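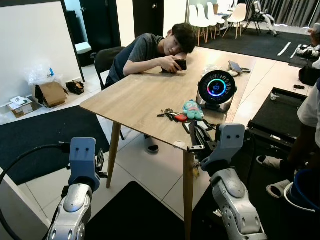
Fig. 1. Phone close to the face, head down on the forearm.

Week 7: Near work and your neck (and eyes)

Okay, so last week we got through the optics of the eye and I promised we'd move on to what happens when you look at something close up for ages. Short version: the ciliary muscle tightens, the lens gets rounder, and the two eyes turn inward. That's accommodation and convergence, and yes, you need both words for the test!

Bring your rulers to the tute. We'll measure near point in pairs, same method as the May prac - start at arm's length, bring the card in slowly, stop when the print blurs. Write the distance in centimetres, not inches (you know who you are). Most of you will land somewhere under 15 cm, and I'll come in well behind you, which everyone always enjoys.

Reading is the Veloso chapter on posture, but skip the section on desk heights, it's all office stuff and we're doing that in week 9. Hòa Tô is taking the second tute group while I'm away, so send your questions there.

The write-up is due July 15, 2024. More than 3000 words and I stop reading - I mean it this time. Colour graphs are fine, and please label your axes. Spare rulers are in the grey tub by the sink.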